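# Tilel guest house listings, cleaned

Short descriptions of rooms to let, collected for work on place names and spelling variants. 2208 listings in one CSV file. 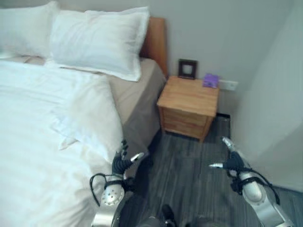

Fedir Bilyk wrote after the April release that the spelling column was the only part he used, and asked that the original spellings be kept beside the corrected ones, because half of his variants had vanished in the clean-up. Both columns are now in the file.

## Files

- `listings.csv`: one row per listing
- `places.csv`: 700 place names with their accepted spelling
- `CHANGES.txt`: what differs between releases

## Columns in listings.csv

`id` is a running number and has gaps where duplicates were taken out. `title` and `body` are the owner's text. `place_raw` is the place as typed, `place_std` is the form found in `places.csv`. `beds` is blank if the owner did not give it. `source` is either Jodex or Kravets.

Text is UTF-8. Line breaks inside `body` have been replaced by a single space. Prices, phone numbers and email addresses were removed and replaced with `[cut]`.

## Known problems

Kravets rows shortened the body text on export, so many stop in mid-word. We have left them like that.

Hyphens in place names are not consistent in `place_raw`. Do not join on that column.

Four rows have a place that could not be matched. They are marked `UNKNOWN` in `place_std`.

Owners often paste the same paragraph into several listings. Only exact duplicates were dropped, so near copies remain and will upset word counts unless you deal with them first.

## Use

Free for study and teaching. Please name the release you worked from. Corrections to `places.csv` are welcome as a plain list, old spelling first, then new.

Last changed 21 December 2023.

Contact: Cernent data desk | © Cernent | Back to top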